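Trellport Fruit Store — Set-up Guide
Section 2: Unpacking, placing and first fill

Read this before you plug anything in. Covers the Trellport cabinet, the long shelf kit and the Valtonen humidity tray. If you bought the cabinet through Wavordale your tray is already fitted — skip to step 7.

Have a few pieces of sound fruit ready for the first fill. Apples are easiest.
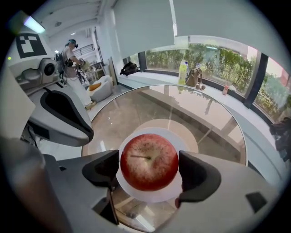
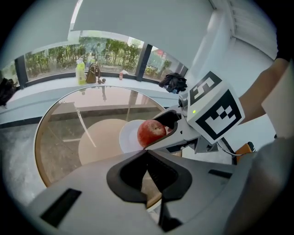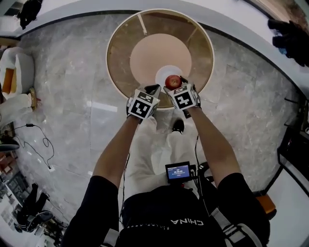 2.1 Before you start

Check the carton. Cabinet, four feet, door seal (in a bag, taped inside the door), tray, drip cup, two shelf clips, power lead. Missing a clip? Call Ronunby parts, don't improvise with wire.

Pick the spot. Level floor. Out of direct sun. Not next to a stove, not in a garage that freezes. Leave a hand's width behind the cabinet for air, more if the wall is an outside wall.

CAUTION: Two people to lift. Do not lift by the door.

2.2 Setting the cabinet

1. Lay the cabinet on its back on a blanket. Screw in the feet, finger tight.

2. Stand it up. Leave it standing, unplugged, for 18 hours. Yes, overnight and then a bit. The oil in the compressor has to drain back down.

3. Press the door seal into the groove. Start at the top hinge corner and work round. Warm water helps if it's stiff.

4. Close the door on a strip of paper. Pull. Should drag. Try it at all four sides. If it slides out anywhere, re-seat the seal there.

5. Adjust the feet until the door stays put when half open.

2.3 Fitting the Valtonen tray

6. Slide the tray in on the lowest runners, spout to the back. Fill with 466 ml of clean water. Tap water is fine, softened water is not. Don't go over the line.

7. Push the drip cup up under the spout till it clicks. No click means the tray is in backwards.

8. Hang the shelves. Widest gap at the bottom for squash and other big stuff. Long shelf kit goes in the top position only.

NOTE: The clips are handed. L and R are stamped on the underside, very small. Swapped clips will hold for a while and then drop teh shelf.

2.4 First power-up

9. Plug straight into the wall. No extension cords, no power strips.

10. Display shows code 1474 for a few seconds, then the temperature. Any other code, unplug and see Section 6.

11. Set the dial to APPLE/PEAR. Leave the door shut until the display stops blinking. Could be most of a day if the room is warm.

12. Wipe the inside walls dry before loading. Some fog on the glass is normal the first time.

2.5 Loading

Sort first. Bruised, split or soft fruit goes to the kitchen, not in the cabinet. One bad one will spoil its neighbors.

Leave stems on. Don't wash until you eat it. Don't wrap.

Single layer on each shelf if you have the room, not touching. Two layers at most with paper in between.

Keep apples off the same shelf as pears, and keep both well away from potatoes or carrots. Apples give off ethylene. Potatoes sprout, carrots turn bitter.

Early varieties don't keep. Eat them. Late pickers put in at the start of November should hold well into winter if they went in sound.

CAUTION: No bananas. Not even for a day.

2.6 Weekly check

Top up the tray. Empty the drip cup. Look over every shelf, including the back row, and take out anything soft or brown. Sniff. A sour or winey smell means theres one you missed.

Skins wrinkling — air too dry, check the tray. Mold at the stem end — air too wet, open the side vent one notch and look again in a week.

NOTE: Vent has to be shut again before you change the dial setting or the fan will run non-stop.

For cleaning and long shutdown go to Section 3. Spare seals and clips from Ronunby, quote the number on the plate inside the door.

Revised 5th August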